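Setting Up Your Radulmont Reading Response Binder
Section 3: Building the Student Pages

By now you should have everything printed and sorted into piles, and I hope you have a cup of something nice beside you. We are going to put the student pages together in this section. It goes quickly once you have done one or two, so please don't be discouraged if your first binder takes you a whole prep period - mine certainly did!

Before you begin, decide which level each student will use. The Omen pages have sentence starters and wide lines. The Hong pages have the same prompts with the starters taken away. You can mix the two in one binder, and I often do (a student may be perfectly happy summarizing on her own and still want help getting a prediction started).

1. Take one cover sheet and write the student's first name on it, or let the student do it. They do love to decorate these.

2. Place the "How I Respond" page right behind the cover. It is the page they will turn to most often, so slip it into a clear sleeve if you have one.

3. Add eight response pages from the level you chose. Please resist putting in the full set of 40 all at once. A thick binder can look like a mountain to a child who already finds writing hard.

4. Put in the three divider tabs in this order: Before I Read, While I Read, After I Read.

5. Tuck the word bank behind the last tab. If you are using the Alar word bank with your English learners, fold it along the dotted line first so the picture side faces out.

Note: The sleeved page can be written on with a dry erase marker and wiped clean between books. Try your marker on a corner first, as a few of the cheaper sleeves hold on to the ink.
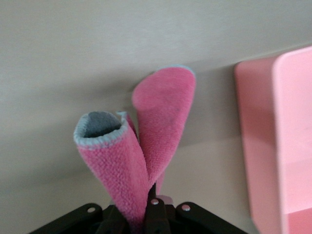 Page last changed: 1/19/25 by Jong-dae Han

6. Punch the holes in small stacks. I have bent more than one hole punch by being in a hurry, and the pages come out crooked besides.

7. Open the binder flat and turn through it from front to back, checking that every prompt can be read without tugging on the page. If the words disappear into the rings, print again with the "binder margin" box checked.

Caution: Don't set your printer to "fit to page" for the response sheets. It shrinks the writing lines, and students with large handwriting will run out of room halfway through a thought.

8. Keep your master copies in a separate folder with the levels marked on the back in pencil.

If a student is ready to move from Omen to Hong in the middle of a book, finish the book on the old pages and start the next one fresh. I used to switch them right away - usually in October, when everybody seemed to be growing at once - and it made for some very muddled binders.

When the student pages are done, go on to Section 4, where we set up the teacher record sheet and talk about how often to collect the binders.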